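04/12/2023

Up at 7 because the radiator in the hall was knocking again. Bled it, got a cupful of black water out, and it stopped. Coffee, toast, no newspaper. The plan for today was the clothes, all of them, and I mostly kept to it.

I have been putting this off since the move. Every closet in the old place came over in boxes and the boxes went straight into the back bedroom, and I have been living out of 4 of them and ignoring the rest. The rule I wrote down last week was simple. If it fits and I wore it in the past two winters, it stays. If it fits and I didn't, it goes in the donation bag. If it doesn't fit, it goes, and I don't get to argue.

Started with coats. I own too many. The long Stoslow wool one still has its buttons and still weighs as much as a wet dog, and I haven't had it on since I stopped taking the train. It went in the bag. The blue rain jacket stays. The parka with the broken zipper went in a separate pile, as a new zipper would cost me 15 dollars at the repair counter on Khokhar Street and the coat is worth more than that. I wrote "zipper" on a piece of tape and stuck it to the sleeve so I wouldn't forget why it was there.

Then shirts. Shirts took two hours. Most of them were work shirts from Drallon, where we had to wear collars even in the stockroom, and I don't need collars now. I kept three for funerals and interviews. The rest were in decent shape, a little yellow at the neck on a few. Those few I cut up for rags and put under the sink.

Lunch was soup from the freezer. I didn't label it when I made it and guessed lentil. It was split pea.

After lunch I did the light things, the tops and knits that don't hang well. I have always folded these badly. My mother folded everything in thirds and stood it on end in the drawer, and I thought it was fussy. I tried it today and the drawer held nearly twice what it did before, and I could see each thing without lifting the ones on top. The trick is to fold the sleeves in flat first and run a hand over it before making the second fold. If you skip that, it slumps over.
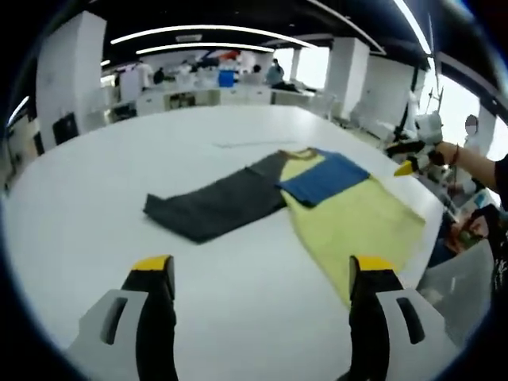
A reader who signs as Jodavent wrote in after I mentioned the sorting here last week, and said that folding on end is fine for cotton but that heavy knits should be rolled loosely, or they come out in spring with a hard line across the chest that no steam will lift. The same message said to leave the drawer a little under full, so the clothes can get some air, and to skip mothballs entirely in favor of cedar blocks sanded once a year.

I didn't know you had to sand the cedar. Mine are from the old house and don't smell of anything. I found them in the bottom of a box with the belts, got the sandpaper out of the kitchen drawer, and went over each one on the back step until the smell came back. It took no time at all. I also took the two heaviest sweaters back out of the drawer and rolled them, so we will see in spring who was right.

Pants were quick. I have gone up a size and there is no use pretending. Everything in the old size went in the bag, including the good gray pair I was saving. I felt worse about that than I did about the coat. I checked the pockets of all of it before bagging and found a grocery list, a dead pen and a key I can't place. The key is on the windowsill. It doesn't fit the shed and it doesn't fit the mailbox.

Socks I did while listening to the radio. Any sock without a partner by the end of the hour got thrown out. I broke this rule for one thick green one which I believe has a partner in the car.

Took the bags down around four in the afternoon. The thrift shop stops taking drop-offs at five, and they had a sign up saying no bedding and no shoes until January, so the old boots came home with me again. The woman at the door asked if I wanted a receipt for taxes. I said yes and then had no idea what to put down as the value. She suggested 80 dollars for the lot and I wrote that.

Stopped for milk, eggs and a box of hangers on the way back. The wooden ones were too expensive. I got the plain kind with the notches.

It rained a little after dark. The back bedroom has a floor again, or most of one. There is still the box of winter scarves and the box marked MISC, which I haven't opened and which is heavier than clothes should be. I moved it against the wall and put the lamp on top of it.

Supper was eggs. Washed the one load of things I'm keeping that smelled of cardboard, and they are on the rack in the bathroom now with the door open and the fan going. Back is sore low down on the left side, from the bending I suppose. Took two aspirin.

Tomorrow: zipper, scarves, call about the boiler, look in the car for the sock.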